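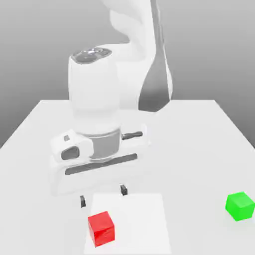

Kulier sim, red cube on the mat, gripper open. Green cube over on the right.

Kulier: a cube-moving dataset from a shared workshop

Hi! I'm Jucélia Arruda and this is the data card for Kulier, a small set of simulated pick-and-place runs I put together on the back bench at Orketti, the shared workshop where I rent a shelf and half a desk. The plan is to get a real arm shifting real blocks about on that bench by spring. Before I let it anywhere near Hortensia's soldering station I wanted plenty of practice runs in software first, and those runs are what you're downloading.

What's in it

There are 504 episodes. Each one has the camera images, the joint angles, how far open the fingers are, and a one-line instruction in plain English ("put the red cube by the green one", that sort of thing). 267 of them were driven by me with a second-hand gamepad, and the rest came out of a script that Hortensia Mamani wrote over a wet weekend in September. Hers are much smoother than mine. If you see the arm dithering over a cube like somebody choosing a biscuit, that's me driving.

The set-up

One white arm with a two-finger gripper, a white table, a square white mat and two cubes, one red and one green. Plain grey wall behind. The cubes get moved to new spots at the start of every episode, and either of them can land on or off the mat. I kept everything else pale on purpose (my first go had a wood-effect table and a lamp, and I spent more time fiddling with the lamp than collecting anything!).

Folders

hand/ - my gamepad runs
script/ - Hortensia's runs
extras/ - 18 runs where I dropped the cube or missed it altogether, not counted in the total

Every episode is its own folder, with a text file for the instruction. To play one back, use the viewer in tools/ and give it the folder name. It's slow to start on my laptop, so give it a minute.

Things that will trip you up

The lower part of the gripper is nearly the same shade as the table. If you're doing any sort of outline finding you'll want to bump the contrast.
A cube can sit right at the side of the picture with a bit of it missing. I left those in.
Gamepad runs last around 80 seconds, scripted ones are a good deal shorter. Trim the pauses if they bother you.
Friction is a guess. I squeezed a painted block, frowned at it and picked a number.

Still to do

Add a blue cube. Try the Vakora controller in place of the gamepad. Redo the instruction files where I've typed "gren".

Use it for whatever you like, just mention Kulier and Orketti somewhere. Bugs and questions go in the issues tab, and I usually look on Thursday evenings when the workshop's open late.

Last updated November 2025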